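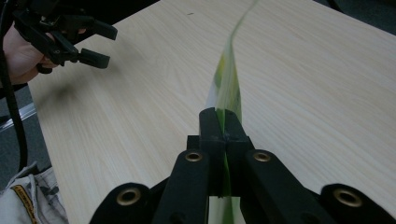

Every few months somebody sends me a planner demo and asks what I think, and I ask what happens with something floppy. Then there's a pause. So this month, with Dollow being passed around in every chat I'm in, I gave it two evenings and most of a Saturday, and went straight for the thing I care about: thin plastic strip, two grippers, pass it from one to the other.

The pitch for Dollow is that you don't write a grasp planner any more. You record people doing the job with hand-held grippers, run the recordings through its tooling, train a policy, and out comes a controller that handles "soft and deformable items." I've heard that phrase before. It usually means a towel, folded once, on a table the towel had already met.

Some good news first. The recording tools are decent. Syncing two grippers used to be a week of my life, and Dollow lined mine up well enough that I stopped checking after the first batch. The trimming view is quick. Whoever wrote the dropped-frame report has clearly been burned by dropped frames, and I'd like to buy that person lunch.

Now the rest.

The perception module wants a mask for the object. A translucent green strip over pale wood is a rotten thing to ask a segmenter to find, I know that, but it's also the kind of thing people have on their tables. The bright edge comes through fine. The clear part is treated as tabletop. What the policy learns to chase is a skinny lime line, and when the strip twists so the line faces the other way, the object is gone as far as the software is concerned. The confidence number stays high the whole time. I don't mind a module that fails. I mind one that fails at 0.9-something and keeps feeding poses downstream.

Then the handover. I recorded 600 of these over the three sessions, which my wrists would like mentioned. Dollow's state estimate represents the strip as a short chain with 8 nodes, and that number is set in a header file with no comment next to it. The end hanging under the fingers gets the same treatment as the end sticking up, though one of them sags into the linkage and the other waves around if you breathe. I raised this on the tracker. The answer was that the network learns to compensate. Maybe it does. I'd like to see the plot.

Kumiko Ishida, who I worked with on the Sakai code years ago, thinks I'm being unfair. Her argument is that the mask and the chain are only there for debugging, that the policy sees raw pixels anyway, and that I'm judging the dashboard instead of the driver. It's a fair point and I went back to look. The mask is used to crop the input. So the policy sees the raw pixels the mask lets it see — I wouldn't call that a debugging aid.

I turned the crop off (one flag, undocumented, thanks to Ximena Echeverría for finding it) and retrained overnight. In simulation the second gripper closed on the strip in five of seven tries, against two of seven with the crop on. Seven tries is nothing, I'm not going to pretend it's a result. But it's a big enough gap that somebody with more patience and more GPUs should run it properly before the next release calls the crop "recommended."

Still on my list: a matte strip in the same size, a darker surface under it, and the old Dalla tracker on the same recordings as a baseline. I'll put the flag and my config in the comments once I've cleaned out the hard-coded paths. If you've already tried Dollow on anything see-through, send me your failures. I've seen enough of the highlight reel.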